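Rules for Robots That Work Near People

Robots have no common sense. A person who is carrying a hot pan knows to slow down when a toddler runs by. A robot only knows what its sensors tell it and what its program says to do next. That is why people who build and run robots follow rules, and why many of the rules are written down.

Who writes the rules?

Some come from groups called standards bodies. A standard is a long document that says how something should be made or used, so that everybody does it the same way. Other rules come from the place where the robot works. At the Plirkbridge robot lab, Shahla Mirzaei wrote the house rules. They fill 2 pages and hang next to the door.

What do the rules say?

Stop means stop. Every robot at Plirkbridge has a big button that cuts off its movement. Anyone may press it, even a visitor, and no one gets in trouble for pressing it.

Know the reach. Before a robot is switched on, people find out how far its arms can stretch. That space belongs to the robot while it is running. If you need to go in, the robot is stopped first.

Go slow near things. An arm can move fast in open air, but it has to slow down before its gripper gets close to a table. A gripper is the robot's hand. If it comes down too hard, it can scratch the table or bend its own fingers.

Watch the cables. Robot arms often have cables running along the outside. A cable needs enough slack for the arm to bend, but a loop that is too big can catch on a corner. 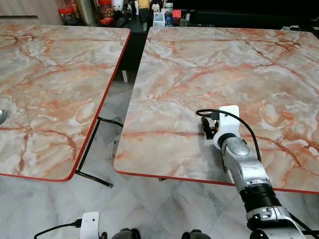
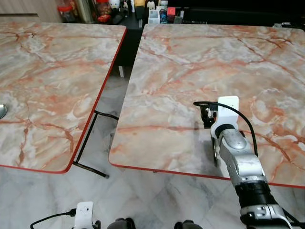 A robot arm over the right-hand table, with a black cable looping over its gripper.

Clear the work area. Things the robot doesn't need for its job should be moved out of reach. Gaps count too. If two tables stand side by side, the program has to know where one ends and the next begins, or the robot may try to set something down on nothing.

One person is in charge. During a test, one person watches the robot the whole time and does no other job. Perla Escobedo often has this task. She doesn't look at her phone or help with the computer. If she has to leave, she stops the robot or hands the job to someone else out loud - "You have the robot" - and waits for an answer.

Write it down. When something goes wrong, it goes in the logbook, even if it was small. The Plirkbridge logbook is up to entry 1541. Most entries are short, such as "gripper touched table too early." Once a month the team reads the new ones and decides if a rule should change.

Do robots ever break the rules?

A robot can't decide to be naughty. If it does something it shouldn't, there may be a mistake in the program, a worn part, or a sensor that isn't working well. People have to find the problem before the robot runs again.

Words to know

Gripper: the part of a robot arm that holds things.
Sensor: a part that measures something, such as light or distance.
Standard: a set of written rules that many people agree to use.

Questions about this page? Write to Elvia Ibarra, Plirkbridge Kids' Pages, Room 20 | © Plirkbridge | Back to top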